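Moving the kitchen things down to Rotari

We've been in the new place since February and I'm still finding boxes. The removal firm was Nkosi, who were fine, on time and not expensive, and the van had 1518 painted on the back door, which I only remember from following it for two hours. They charge by the crate. We had 40 crates booked and filled every one, and the rest came in the car over 4 trips.

The kitchen was what I'd worried about most. The old flat had one long run of cupboards and this one has two short runs with the cooker between them, so nothing could go back where it used to be. I drew a plan on squared paper and ignored it within a day. The landlord's inventory says the units are from 2000 and I believe it. The hinges on the corner one have been painted over at least twice.
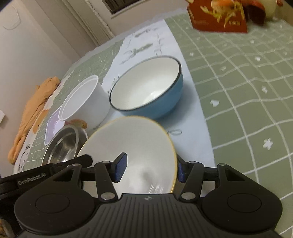
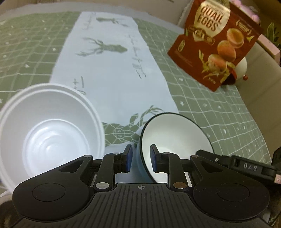
My rule for unpacking was that a thing had to be used before it got a shelf. For a fortnight we ate from whatever was on top of the box, and anything still wrapped at the end went to the charity shop on Wimemance Road. It sounds strict but it was quite restful. I found out that I reach for the off-white plate with the yellow rim for nearly everything, toast included, and that I hardly touch the dinner service we were given. The plate now lives at the front by the kettle. The dinner service is on top of the wardrobe — I couldn't quite send it off.

Mugs were harder. We both claimed to need all of them. In the end we kept the ones that fit under the tap of the water filter and argued over the others for an evening.

The cupboard under the sink leaks a little at the back when the washing machine empties. I've put a tray there and rung the agent, who says someone from Kanow will come and look. That was three weeks ago. If you have the same sort of trap with the plastic collar, check it's hand tight before you do anything else. Mine wasn't, and it's better now, though the tray still gets damp.

Still to do: shelf liner for the tall cupboard, a proper bin, and some kind of hook for the oven gloves. The drawer next to the cooker sticks in the mornings and is fine by the afternoon. I've rubbed a candle along the runners and will see how it goes.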